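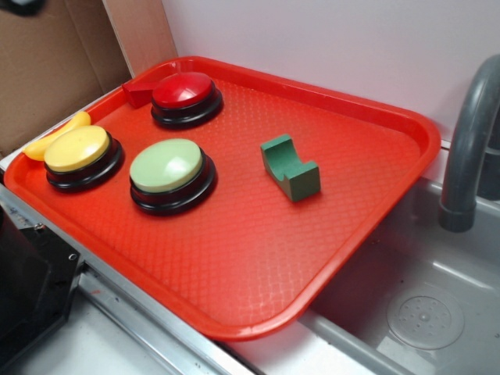
Tray

From the household goods pages. Needs more sources.

A tray is a shallow flat-bottomed platform for carrying things, mostly food and drink. Usually has a raised edge (the rim, or gallery if it is upright and decorative) to stop things sliding off. Made of wood, metal, plastic, papier-mâché, glass, woven cane, pressed fibre. Rectangular, round and oval are the common shapes. Larger ones tend to have handles, either fixed to the short sides or cut through the rim.

A flat one with no rim or handles, used for handing over letters, cards or a single glass, is normally called a salver. The two words get mixed up a lot in older household lists and it is not always possible to say which was meant.

Name

From Old English, related to the word for tree and so to wood generally. Early trays were hollowed or boarded wooden vessels, closer to a trough than to the modern thing. Butchers, bakers and builders all had their own. The serving sense comes later. "Tea tray" is in wide use by the 1700s, once tea drinking had spread down from the richest houses.

History

Wooden trenchers and boards did the job for most of the medieval period. Metal trays in brass and copper were already well established across the Middle East and North Africa, often large and round, set on a folding stand to make a low table. Still used that way.

Japanned tinplate was made in South Wales and the English Midlands through the 18th and 19th centuries. Black ground, gold border, flowers in the middle, sometimes a landscape. Papier-mâché trays were made alongside, notably in Birmingham and Wolverhampton. Lighter than tin and took a varnish well, but chipped badly at the rim, and a lot of survivors have been repainted. Electroplating in the 1840s brought silver-looking trays to houses that could not buy silver.

Plastics changed things in the 20th century. Bakelite first, then melamine, then injection-moulded polypropylene and ABS. Bright colours became cheap. Canteens, schools and hospitals went over to moulded trays.

In Finland the bent birch tray became a standard kitchen item after the war. Among the smaller workshops was Hämäläinen, set up by Ritva Hämäläinen with Toivo Väisänen, who had trained as a boatbuilder. Its best known model, the Janditz, was pressed from 7 layers of birch veneer and had a rim only on the long sides. Stayed in the catalogue for around 30 years. Väisänen's drawings for a round version were never put into production. The pattern was later bought by Jendodach, who dropped the veneer for a moulded body and kept the name, which annoyed collectors.

Construction

The rim does two jobs. Keeps things on, and stiffens the floor, which would otherwise flex when lifted from the ends. A deeper rim gives a stiffer tray but makes it harder to wipe out the corners, so corners are usually rounded.

Floors are smooth, textured or lined. Texture is moulded in as ribs, dots or a lattice and has some effect on sliding, less than is often claimed when the floor is wet. Rubberised and cork linings grip better. They also stain, and cork does not like a dishwasher. The Troline finish, a thin silicone coat developed by the engineer Niilo Honkanen for bar trays, was sold in 3 grades, the heaviest meant for use at sea. Early batches peeled. Later ones seperated less often but never quite lost the reputation.

Types

Butler's tray: deep wooden rim with hinged sides, on an X-shaped stand. Sides drop to make an oval table top.

Bed tray: short folding legs, sometimes a tilting panel for reading.

Lap tray: a beanbag cushion fixed underneath. Mostly British.

Bar tray: round, non-slip, carried on one hand.

Cafeteria tray: stackable. Small lugs under the rim let air in so the stack doesn't stick. Compartment versions do away with plates.

Drip tray, baking tray, seed tray, ice cube tray: same word, different jobs. See seperate articles.

Carrying

Waiting staff are generally taught to load from the middle outwards, heavy and tall items nearest the body, and to unload evenly from both sides. Palm and spread fingers under the centre for a round tray. Large ovals go on the shoulder. Training handbooks disagree on whether the thumb should touch the rim.

Tuulikki Räsänen's study of restaurant kitchens, Carried Things, has a chapter on this with 8 photographs of hand positions. Out of print. Eero Kettunen's review thought the chapter too long.

Care

Solid wood: wipe, dry straight away, oil now and then. Don't soak. Japanned and papier-mâché: barely damp cloth, no heat, keep off radiators. Melamine stains with tea and scratches under scouring pads. Polypropylene goes through most dishwashers but may warp on the bottom rack near the element. Silver plate wears through at the high points of the border first, and hard polishing speeds that up.

Collecting

Advertising trays from breweries and soft drink firms are the largest field. Condition of the printed face matters most, then the rim. Reproductions are common, and most have artificial rust in places where real trays don't rust.

See also

Salver
Dumb waiter
Tea trolley
Trencher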